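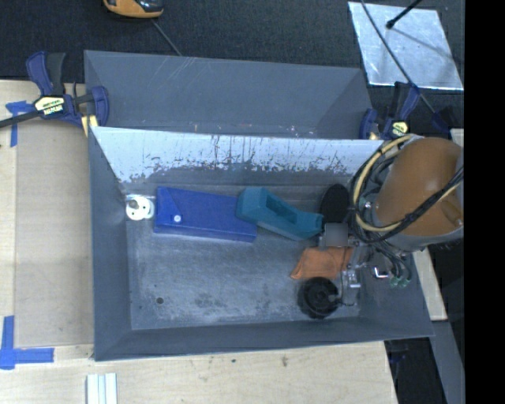
Home | Films | Submit | Help

Film upload stops at subtitles
Opened by: Houda Lahlou
Status: waiting on user

My short uploads fine, then the page hangs at the subtitle step. Tried 3 times in two browsers.

Haoran Peng: The subtitle file is saved in an old Cyrillic encoding. Please save it as UTF-8 and send again.

Houda Lahlou: Done - it goes through now, but the last four lines are missing.

Haoran Peng: Passed to Noboru Yokoyama.

Contact Jevbridge | Back to top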